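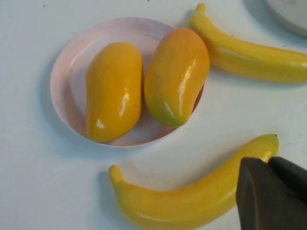 食品サンプル並べ係、募集します(腐らないので急ぎませんが、早めに)

2020年3月21日 文:フレイヤ・エルウッド

ラタード小道具室では、作り物の果物を並べたり、拭いたり、また並べたりしてくれる方を探しています。撮影や展示に貸し出す果物の担当です。果物といっても食べられません。面接でかじった方が過去にひとりいて、その方はいま経理で活躍しています。

仕事の中心は皿の上です。淡いピンクの浅い皿にマンゴーをふたつ、隣にバナナ。文章にすると十秒で終わりそうですが、マンゴーは片方が黄一色、もう片方は先のほうが緑で縁にほんのり赤みがあり、どちらをどちらに置くかで室長のナイジェル・ランバートと半日もめることができます。皿が小さい、という苦情は毎年出ます。皿は変わりません。

主な業務
・貸し出し前の果物の選別と盛りつけ
・返却品の点検、拭き掃除、棚戻し
・台帳への記入(バナナの欄だけ字が汚いので、読める字の方歓迎)
・白いテーブルを白く保つこと

点検はわりと目を使います。つくりの良いものほど、もともと斑点やムラがつけてあるので、どこまでが模様でどこからが汚れなのか、慣れるまでは判断に迷います。

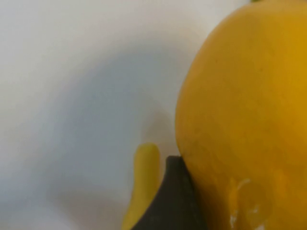

迷ったら勝手にこすらず、マドゥ・カシャップに声をかけてください。以前、熱心な新人さんが斑点を汚れと思って磨き上げ、たいへん清潔で、たいへん嘘くさいバナナができました。いまも休憩室にあります。黄色い丸いものについては、レモンなのかメロンなのかグレープフルーツの仲間なのか、室内でも意見が割れることがあります。台帳には「黄・丸・大」と書いておけば通ります。

応募条件
・色の違いを見るのが苦にならない方
・一日に何度も同じ皿を見ても人生を考えこまない方
・経験不問。果物屋さんの経験は、あればうれしいですが、熟れ具合を指で押して確かめる癖は直していただきます

勤務地はキルトンの倉庫2階です。エレベーターはありますが、果物が優先です。時給は1544円、試用期間中は1513円。差額の31円はナイジェルの信頼の値段だと思ってください。昼休みは50分で、本物の果物の持ち込みは休憩室のみ可。作業台のそばに置くと必ず台帳に載ります。一度、誰かのおやつが貸し出されました。

応募は履歴書と、自宅にある皿に何かを盛った写真を一枚添えて、採用担当のマルコム・クラブツリーまで郵送か持参で。盛るものは何でもかまいません。前回の採用者は靴下でした。8月の繁忙期まで続けられる方だと助かります。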